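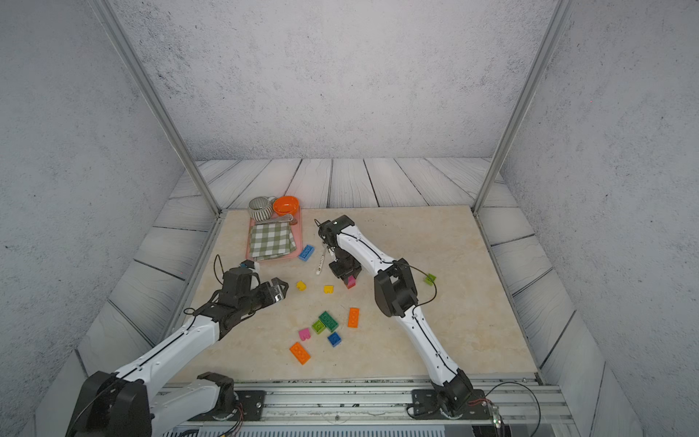
Brick table, March check. Bricks out, pink tray at the back left.

I do this one with a coffee in my other hand, so forgive the notes! Same list as last time, with Ekaette's two additions at the bottom.

1. Bricks, cracks and sharp edges: OK
I ran a thumb along every edge, and yes, that takes a while. One old yellow brick from the Huvuvix box had a split corner, so it went in the trash before I set anything out.

2. Bricks, size: OK
Big bricks only on this table. If you find any of the tiny ones mixed in (they travel in people's pockets, I swear), they go back in the lidded tub on the high shelf.

3. Other stuff on the table: NEEDS ATTENTION
There's a marker pen in with the bricks. Cap on or not, it belongs in the drawer, please and thank you. The mug, the bowl and the scrub brush are on the tray with the checkered cloth, and I'm fine with that as long as they stay on it. If the mug is china, swap it for a plastic one when the little cousins come over.

4. Stuck bricks: PASS WITH COMMENT
Pull apart anything that's been left stacked and look down inside the studs. Crumbs love it in there. Fingers only, no butter knives and no teeth!

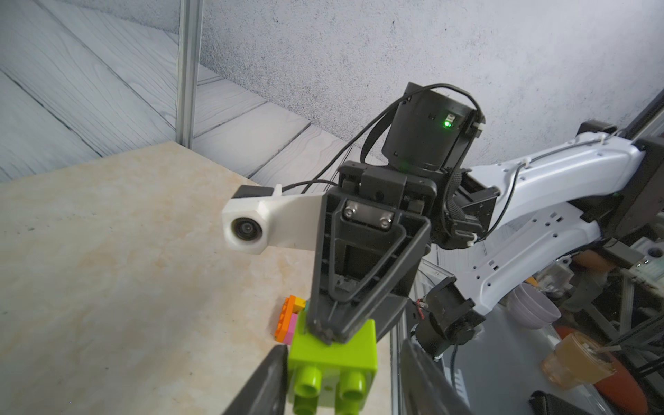
Bukola Dauda wrote back that she soaks hers in warm soapy water for 26 minutes and lets them dry upside down overnight, and could we add drying to the list, since she once boxed up a damp batch and the smell was awful.

Okay Bukola, added, it's number 7 now. I'd have said twenty minutes but I'm not going to fight over six.

5. Tabletop surface: NEEDS ATTENTION
The top has some white chipped spots and a few scuffs. Nothing caught on my sleeve, but I want to go over the chips with a fingertip again next time and put a dab of filler on any that feel rough. Stains are just stains, leave them.
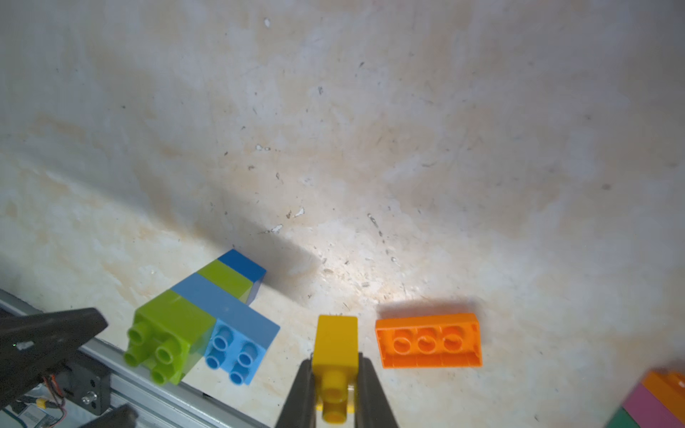 6. Bricks on the floor: OK
Checked under the table and along the wall with a flashlight. I stepped on one barefoot last winter and I still think about it.

7. Drying (new, see Bukola): NOT CHECKED
Didn't wash any this round. Whoever does, leave them hollow side down on a towel.

8. Storage tub lid (new, from Ekaette): FAIL
One clip is gone. Spyros has a spare from the old Plirkow tub and is bringing it over.

Next check is Jummai's turn. Pen first, please, then the chips.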